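# Flirkwood sets out two-arm cell plan for small packing firms

Flirkwood has published a buying and planning guide for small manufacturers and packing firms that are thinking about a two-arm robot cell. It is aimed at sites with fewer than 200 staff, where the person signing the order is often the person who will have to find floor space for it.

The guide comes out of a planning project with Vondness, a contract packer of kitchen and tableware goods. Vondness wanted to know whether a pair of arms on one table could pick up plates, trays and similar items and set them down for boxing. It also wanted a budget it could defend before placing an order.

Flirkwood advised Vondness to test the layout in simulation first. Table size, the spacing of the arm bases and the reach of each gripper were all worked through on screen, using simple stand-ins for the goods. 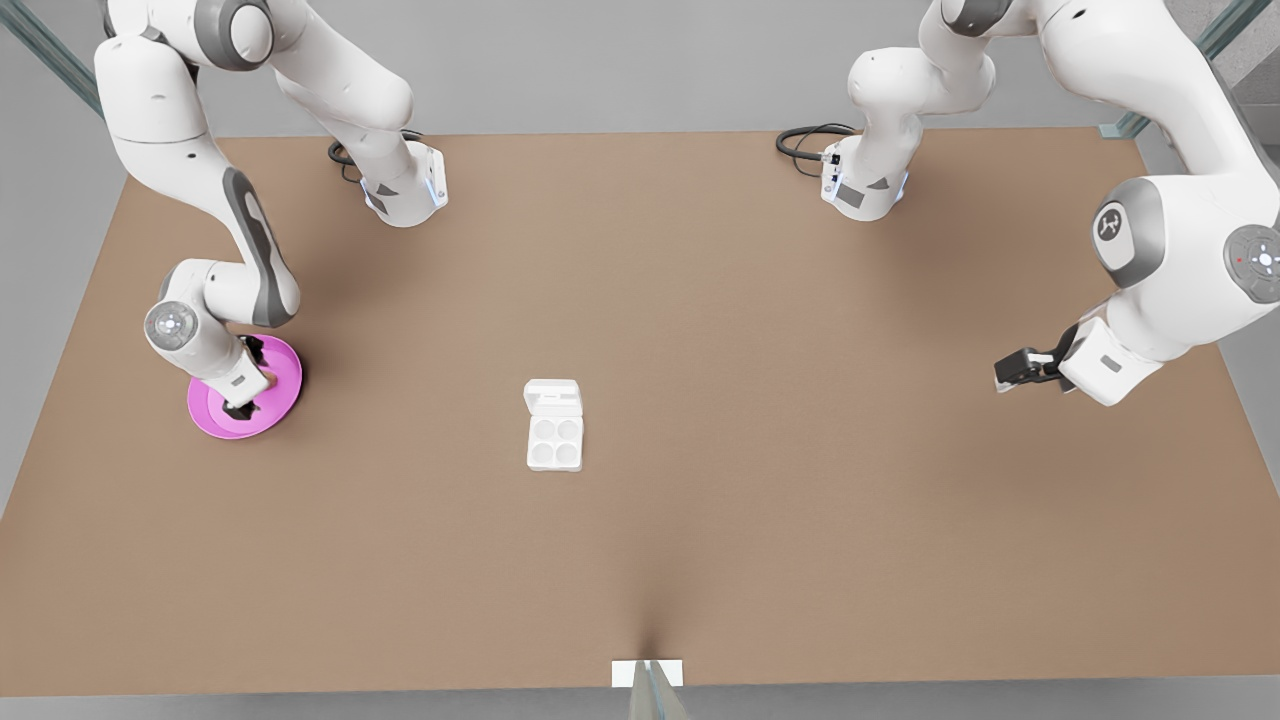
The arms themselves took up less of the final budget than Vondness had expected. Guarding, fingers for the grippers, cabling, installation and staff training made up the rest, and several of those lines were missing from the first quotes the firm received.

"We had three quotes and they didn't cover the same things," said Fitzgerald Obi, operations manager at Vondness. "One left out the table. Once we had a single list to hand to every supplier, we could compare them."

That list is printed in full in the guide. It asks suppliers to price the following separately:

- arms, controllers and mounting
- grippers, with spare fingers
- table and guarding
- delivery, fitting and safety checks
- training for at least 2 operators
- yearly servicing after the warranty ends

Flirkwood suggests holding back 20 per cent of the total for changes after installation. New product shapes are the most common cause, and shallow items that lie flat on a table can need a different finger from the one first supplied.

The guide also covers lead times, leasing against outright purchase, and how to plan a changeover without stopping a line. Vondness intends to fit its cell over a weekend, with work starting on the Saturday and hand packing kept going at a second bench until the new station has been signed off.

"Buyers should ask to see their own goods in the simulation before they talk about price," said Thaddeus Achterberg, head of planning at Flirkwood. "A plate and a lidded tray are very different things to pick up."

The guide is free to download from the Flirkwood website from July. Printed copies can be requested from the Greloten office, which will also take bookings for planning visits.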